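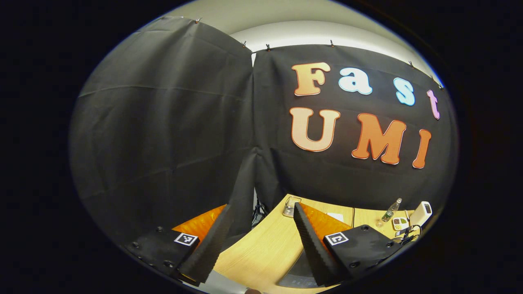

My mother tongue has one word for "fast" and for "early", and after 12 years of living in English I still mix them. Last month I told the lady at the Pament bakery that I would come fast in the morning. She was kind and said she opens at six.

I started to keep a notebook of such words. It has 49 entries now, most of them small. "Fast" takes two pages, and I am still not finished with it. A fast car moves, but a color that is fast stays where it is. You can be fast asleep and hold fast to a rope. When people fast, they don't eat, and then comes breakfast, which I said for years as "break" and "fast", like two separate orders.

My evening class in Vostel has a rule I like - 10 minutes at the end when we only ask questions and the teacher may not correct our grammar. I asked why there is "slowly" but no "fastly". She thought for a while and said she would look it up. I wrote this in the notebook too, with a question mark.

The next word will be "still". I have used it four times in this post already, I think, and I am not sure about two of them.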